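The headland at Flemonach carries two stories, and they do not agree on a single date. The first says the point was cleared of its people in one night after a dispute over sheep. The second says the people left over a period of years as the spring behind the dunes turned salty. Both stories were in circulation before anyone wrote either of them down.

Cletus Rosenthal began comparing them in February with a box of parish letters and a tape measure. His method is slow. He takes each claim in a telling, writes it on a card, and notes the earliest source in which it appears. The box produced 310 cards. Most of the claims in the massacre story, including the fires seen from the water, enter the record in a single pamphlet printed for summer visitors.

The pamphlet does not settle the matter. Its author may have been repeating something heard locally, and the parish letters stop for three years in the period that matters. Rosenthal gives the gap its own divider in the box.

## The spring

The salt story can be tested in part. The old well at Skoryk, 400 yards inland, still holds water, and its stone lining shows two building phases. The lower courses are set dry. The upper courses use lime mortar with crushed shell, a type not found in the district before the wharf was built. Someone was maintaining the well after the point was supposed to be empty.

Salt content is commonly estimated from electrical conductivity, which needs a proper cell and a temperature correction. A general-purpose meter with two bare probes gives poor figures in salty water, as the current itself disturbs the reading.
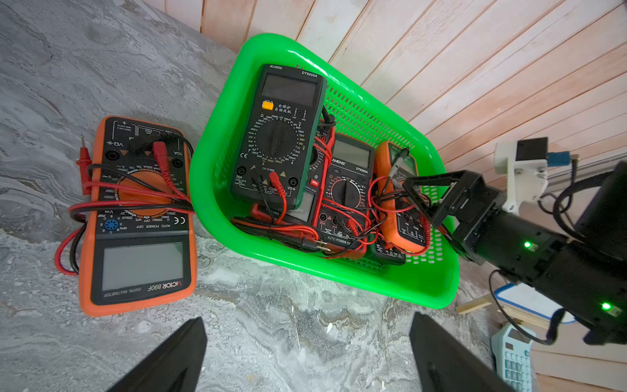

*A Victor 890F digital multimeter with red and black leads.*

Present salinity also says little about the past. The dunes have moved, and the drainage cut at Clenness lowered the water table along the whole back beach. Rosenthal's notes treat the modern readings as background only.

## Names on the map

Syfiqah is how the local newsletter spelled her name; Syafiqah Subramaniam has corrected it by letter. Her part of the work is place names. The survey sheets list 257 names for the headland and the bay, many of them repeats under different spellings. The rock shelf now sold on postcards as Widow's Table appears on the oldest sheet as "Flat Stone," with no widow.

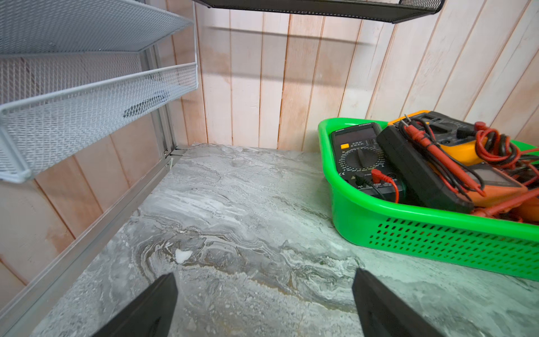

*Gray veining in a stone countertop.*

The widow arrives with the pamphlet. Subramaniam has found the same story, with the same lantern and the same drowned husband, attached to a shelf at Nostolik, farther up the coast. The Nostolik version is older in print. She regards the Flemonach version as a copy but has not found the person who carried it.

Older residents supplied a third name for the shelf, which no sheet records. It refers to a place for opening shellfish. A midden lies directly above it, under marram grass, and was fenced after the last storm exposed its seaward edge. No excavation is planned.

The sign in the parking lot still gives the one-night version in full. A revised text has been drafted with both accounts side by side and the pamphlet named as a source. It runs longer than the panel allows, and the paragraph on the well is the one currently marked for cutting.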